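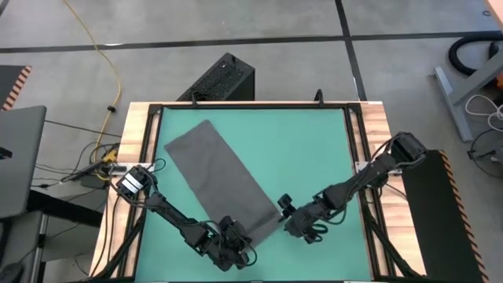
Micro-maisons : « Le châssis décide du reste »

Tài Vũ dirige l'atelier Hesska, qui construit des maisons sur remorque et des modules habitables fixes. L'entreprise a quitté en janvier la grange qu'elle louait pour une parcelle de Flerngate, sur laquelle elle a fait élever une halle de 400 m². L'entretien a porté sur le poids, les fixations et l'humidité, trois sujets que les catalogues traitent en quelques lignes.

Le premier calcul d'un projet est celui de la masse. « Un client arrive avec un plan de cuisine. Je lui demande d'abord avec quel véhicule il compte tracter. » En France, une remorque de ce type est limitée à 3,5 tonnes, charge comprise. Une fois retirés le châssis, l'ossature et la couverture, la marge se réduit vite. Sur le modèle Laing, le plus court de la gamme, il reste 241 kg pour le mobilier fixe et l'équipement sanitaire. « Un plan de travail en chêne massif et un poêle en fonte, et le budget est consommé. Les affaires personnelles comptent aussi, les gens l'oublient presque toujours. »

La répartition importe autant que le total. Hesska pèse chaque remorque à trois stades : châssis nu, hors d'eau, puis terminée. La charge sur la flèche est relevée séparément. « Si la salle d'eau et la cuisine sont du même côté, on compense avec les batteries ou avec le rangement bas. Déplacer un essieu après coup, je l'ai fait une fois. Je ne le referai pas. »

L'ossature est en épicéa, montants de section réduite, entraxe variable selon les ouvertures. Les lisses basses sont boulonnées au châssis avec interposition d'une bande résiliente. Vũ n'emploie plus de clous dans les assemblages soumis aux vibrations : « Sur route, la structure travaille dans des directions qu'une maison ordinaire ne connaît pas. Vissage et collage, avec des équerres aux angles. » Le contreventement est assuré par des panneaux posés côté extérieur, sous le pare-pluie.

Sur l'isolation, il se montre réservé à l'égard des solutions à la mode. Les parois reçoivent de la fibre de bois semi-rigide, le plancher un isolant plus dense. L'épaisseur disponible en toiture est faible — le gabarit routier limite la hauteur — et la lame d'air ventilée n'est jamais sacrifiée. « Deux personnes qui dorment et cuisinent dans 15 m² produisent beaucoup de vapeur. Le frein-vapeur doit être continu, y compris derrière les prises. Je préfère perdre deux centimètres d'isolant et garder la ventilation. » Une VMC double flux de petit format est proposée en option ; la plupart des acheteurs la retiennent.

Le modèle fixe, Vevano, obéit à une autre logique. Avec ses 42 m², il repose sur des pieux vissés et arrive en deux éléments, raccordés sur place. La question de la masse y passe derrière celle de l'accès : rayon de giration du camion, portance du chemin, position de la grue. « On visite le terrain avant de signer. Un portail trop étroit coûte plus cher qu'une toiture. »

Reste l'urbanisme. Vũ renvoie systématiquement ses clients vers leur mairie et demande une réponse écrite avant le lancement de la fabrication. « Les règles locales varient, et je ne suis pas juriste. Je fournis les plans cotés, les notes de calcul et les fiches des matériaux. »

Pour la suite, l'atelier prévoit une seconde ligne de montage dans la halle de Flerngate et l'installation d'un pont roulant. Les études de charpente seront faites en interne.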